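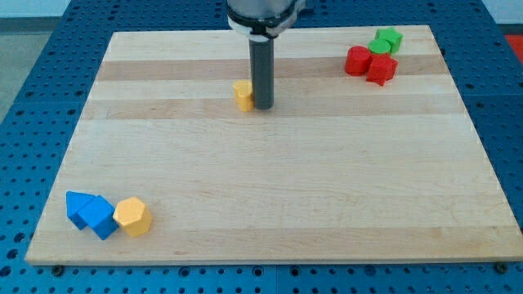

Before creating user accounts, set the permission level for each group on the Westeck admin console. A new account takes its rights from the group it is placed in, and rights changed later apply only at the next sign-in. Groups may carry a picture, shown beside the group name in the list.

5.2 Adding a group

1. Sign in with an administrator account and open Directory, then Groups.
2. Select New group. Enter a name of no more than 50 characters.
3. Choose the site (Skotisbridge or Stevska). The site cannot be edited once the group is saved.
4. Set the permission level: Read, Standard or Manager.
5. Select Save. The group appears in the list with the status Pending until the directory has synchronised.

Note: Synchronisation runs at 13 minutes past each hour. To start it by hand, select Sync now.

Caution: Deleting a group removes the rights of every account in it. Move the accounts to another group first.

If the status is still Pending after two synchronisations, check the directory log for error 5 (duplicate name) and rename the group.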